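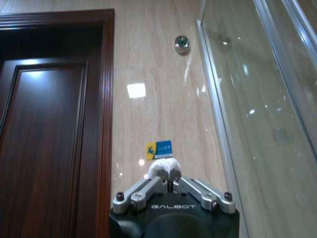
Kusex 擦拭记录：浅色亮面墙砖与台面，白毛圈小毛巾

说明文件（README）

一、内容

Kusex 是一份室内擦拭工作的记录集，收的是浅色亮面石纹表面的日常清洁：米色、奶油色、浅褐色一类的墙面和平面，用白色小毛巾擦。全集共282条记录，每条对应一块表面的一次擦拭，附一段文字和一张登记表，多数条目另有照片。

记录由 Adom Kpodo 和 Kekeli Tetteh 整理。Adom Kpodo 负责现场登记和毛巾的洗晒，Kekeli Tetteh 负责文字校对、字段统一和打包。现场在 Furkalier 楼内，墙面和台面都做了高光处理，灯一开，反光很重。

整理这份东西的起因很普通。楼里换过一批清洁用品，擦完以后墙上常有一道一道的水痕，白天看不出来，晚上开顶灯就很明显。大家各有各的擦法，说不到一起，于是开始记：用的哪块毛巾，怎么叠的，干擦还是湿擦，往哪个方向走，擦完从哪个角度看。记到后来条目多了，就整理成现在的样子。

二、目录

kusex/
 shuoming.txt 本说明的纯文本版
 dengji.csv 登记表，一行一条
 wenzi/ 每条的文字记录，按编号存放
 zhaopian/ 照片，文件名以编号开头
 maojin.csv 毛巾登记表
 gengzheng.txt 更正与撤回

编号从001到282，连续，没有跳号。撤回的条目保留编号，文字部分改为一行“已撤回”，原因写在 gengzheng.txt 里。

三、登记表字段

bianhao：编号，三位数字。

buwei：部位。取值为“墙面”“台面”“窗台”“其他”。墙面与台面交接的那条缝归入“其他”，早期有人写成“墙面”，已统一改过。

wenlu：石纹走向。取值为“竖”“横”“斜”“不明显”。按站在表面正前方时看到的方向填写。平放的表面以人站的位置为准，顺着视线往远处走的纹路填“竖”。

maojin：所用毛巾的代号，对应 maojin.csv。

zhefa：叠法。取值见第四节。

ganshi：干湿。取值为“干”“潮”“湿”。“潮”指拧到不滴水，“湿”指没有拧透。

jie：是否用了清洁剂。取值为“无”或“Collado”。Collado 是我们用的中性清洁液，兑水使用，每次配一壶，水量固定为900毫升。其他清洁剂的条目没有收。

fangxiang：擦拭方向，写“顺纹”“横纹”或“打圈”。

guang：检查时的灯光。写“顶灯”“侧光”“自然光”。

jieguo：检查结果，自由文字，一般不超过两句。

beizhu：备注，可以为空。

四、毛巾与叠法

毛巾一律是白色、毛圈面、小尺寸。用过几种带颜色的，落毛沾在浅色面上反而看得更清楚，后来都收起来了。maojin.csv 里登记了每块毛巾的代号、启用的月份、洗过的次数和退役原因。洗的次数靠手写画道，偶有漏画，使用时请留意。

叠法有下面几种，代号照登记表里的写法。

平叠：对折再对折，四边对齐，用一个面擦，脏了翻面。适合大块的平面。缺点是边角容易散开，擦墙面时下摆会拖到刚擦过的地方。

团：随手抓成一团。多用于吸水，擦亮面的时候受力不匀，痕迹最多。

捏腰：捏住毛巾中间，两侧的布自然鼓起来，像一个蝴蝶结。鼓起的两边都是软的毛圈，碰到表面的时候力道轻。这种叠法在墙砖上用得最多，收尾那一遍基本都是它。

卷：卷成一条，用来压交接缝和窗台的内角。

登记时只填主要叠法，中途换过的写在备注里。早期的条目有一部分把“捏腰”写成“蝴蝶”“兔耳”或者“中间捏”，都已并到“捏腰”，原文保留在 wenzi/ 目录下没有动。

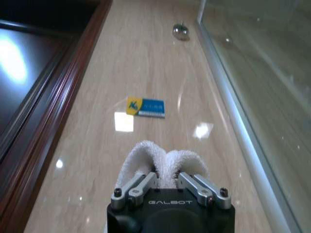 Furkalier，三月

五、亮面上看什么

浅色石纹的亮面有个麻烦：纹路本身就是深浅不一的细线，水痕干了也是细线，正对着看很难分。登记的时候要先找反光。顶灯在亮面上会照出一块边缘发虚的白色方斑，人左右挪一挪，白斑跟着走，痕迹在白斑边上最清楚，白斑正中间反倒看不出来。石纹随便怎么挪都在原处，颜色也不变；水痕换个角度会变淡，有时整条不见了。

所以 jieguo 一栏凡是写“无痕”的，都要求至少换过两个位置看。只看过一个位置的，写“正面未见”，两种说法请不要合并统计。

毛圈掉下来的短毛也要登记。短毛贴在浅色面上不显眼，从侧面看会有很小的影子。新毛巾头几次最容易掉毛，登记表里“有毛”的条目集中在这一段。新毛巾先单独过两遍清水再上墙，之后的条目好一些。

六、一次擦拭的通常做法

多数条目按下面的顺序做，做法有出入的在备注里注明。

先用干毛巾掸灰，平叠，从上往下。

再用潮毛巾走一遍。用 Collado 的话，液体喷在毛巾上，不直接喷墙。喷墙的条目有几条，液体顺着砖面往下淌，在下沿积了一道，收拾起来比原来还费事。

接着换一块只沾清水的潮毛巾，把清洁液带走。这一步在早期条目里常被省掉，登记表看不出来，只能翻文字记录。

收尾用干毛巾，捏腰，顺纹，轻走。走到砖缝处抬手，过了缝再落下去。

等七分钟，开顶灯检查，填 jieguo。等待时间是试出来以后定死的，太早去看，潮气没散，整面都是雾的。

七、毛巾的洗晒

毛巾每天收工后洗，与抹地的布分开。不用柔顺剂。用过一回，毛圈是软了，吸水明显变差，在亮面上推着一层水走，那几块后来改去擦鞋柜。

洗完抖开，挂晒，不叠着晾。晾的时候毛圈面压在一起，干了以后会有一道硬棱，捏腰的时候正好落在鼓起的那一侧，蹭在墙上手感很差。Adom Kpodo 的做法是收毛巾时逐块用手搓一遍边，有硬棱的放回去重洗。

退役标准：毛圈磨平，或者中间捏的那一处发薄透光，或者染了色洗不掉。退役的毛巾在 maojin.csv 里填月份和原因，代号不再重复使用。

八、照片

照片在擦拭过程中拍，每条一张到几张不等，没有照片的条目在登记表中不另作标记，以 zhaopian/ 目录里有没有对应编号为准。长边统一缩到2000像素，没有调色，没有裁切。

亮面上的灯光反射没有修掉。白斑的位置对判断检查角度有用，修了反而不好用。浅色石面和白毛巾放在一起，自动曝光常把毛巾拍得发白，毛圈的纹理在边缘处还能看见，顶部多半看不清。要看毛圈磨损情况，请以 maojin.csv 的文字为准，不要从照片上判断。

颜色也不宜拿来比对。同一面墙在顶灯下偏黄，自然光下偏灰，石纹里淡淡的粉色有时有、有时没有。登记表中没有颜色字段，原来有过一栏，填得太乱，已删去。

九、已知问题

条目分布不均。墙面多，窗台少，斜纹的更少，按纹路走向做比较时样本不够。

检查人与擦拭人在相当一部分条目里是同一个人。自己擦自己看，难免手软。后期改为两人交换检查，改动的起始编号写在 gengzheng.txt 的第一行。

干湿一栏靠手感填写，没有称重。Kekeli Tetteh 拧得比 Adom Kpodo 紧，同样写“潮”，实际含水不一样。登记表没有记录是谁拧的，这一点已经补不回来。

清洁液的配比只记了水量，Collado 的用量以瓶盖计，满盖还是平盖没有写明。

现场只有 Furkalier 一处，墙砖和台面都是浅色亮面。哑光砖、深色石面、天然石材没有收，文中的做法也没有在那些表面上试过。天然石材怕酸怕碱，请另查资料。

十、使用与引用

登记表和文字可以自由使用、修改、转发，注明出自 Kusex 擦拭记录即可。照片可以用于说明和教学，请不要单独拿去做商品广告。

曾把一份较早的副本给过 Wostberg 的同行，那一份的 zhefa 字段还没有统一，也没有 guang 一栏。手里是那一份的，请换成现在这版，两版的编号一致，文字记录以新版为准。

十一、更正

发现登记有误，请写明编号、字段、原值和建议的改法，交给 Kekeli Tetteh。改动都会记进 gengzheng.txt，旧值保留，不直接覆盖。对擦法本身有不同意见的也欢迎写来，最好附上自己用的毛巾和灯光情况，否则很难对照。

目前待办：补窗台的条目；把备注里中途换叠法的情况单列一栏；重新量一遍瓶盖。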